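Week 6 handout: learning from hand-held gripper demonstrations

The Markelow paper trains on 1752 demonstrations and reports success on 26 of 30 test trials. Before you quote that, look at what was tested. The trials used the same table and the same kinds of object as the training data - so the score says little about a new kitchen. The task is placing a tube in a glass, one gripper doing the work.

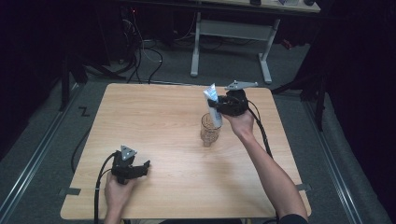 Serena Piras objects that this is too harsh: a method has to work somewhere before it can work anywhere, and the baseline had the same table and did worse. Fair, but the baseline was trained on only 106 demonstrations. We can't tell the method from the amount of data.

For the seminar, read section 4 and the appendix on discarded demonstrations. Who decided which ones were bad, and when?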